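About us

Hello, and thanks for clicking through! I'm Dörte, and I run Hudanley, a small cookery school up two flights of stairs in Darcombe. I started it with Rutilio Varela in January, after we'd spent nine years cooking next to each other in the same hotel kitchen (and arguing over stock for most of them).

We teach preserving and keeping food. That means salting, pickling, potting, drying, and all the old ways people had of getting through a winter before there was a fridge in every house. Rutilio grew up with salt cod and I grew up with sauerkraut, so between us we had a syllabus before we had a name!

Classes are for five people at most, and they run on a Tuesday evening or over a whole weekend. You'll work at your own bench and take your jars home. The weekend starts at 9 with coffee and something from the bakery, and I do mean sit down and eat it, because lunch is late.

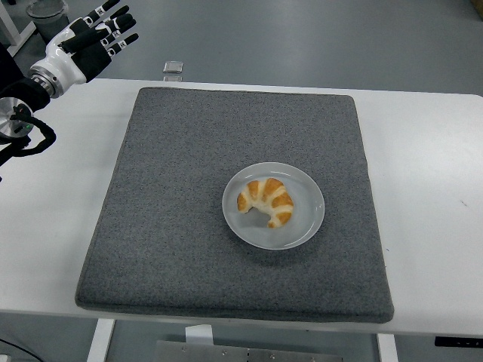 A croissant to start the day

People often ask us whether home preserving is safe. Mostly it is, if you weigh your salt, keep things clean and don't fiddle with a tested recipe. I'll go on at you about botulism and garlic in oil, sorry in advance. We also lend out our books, some 40 of them now, including Rutilio's battered notebook from Padilla, which has his aunt's way with quinces in it.

If you've never made so much as a jar of chutney, come to the Griseck course first. It's four evenings, we named it after the village my gran's cabbage cutter came from, and you get to use the cutter (mind your knuckles). Old hands can go straight to curing.

To book, ring in the afternoon or send a note through the contact page. Rutilio answers the phone and I answer the emails, so pick whichever of us you fancy talking to.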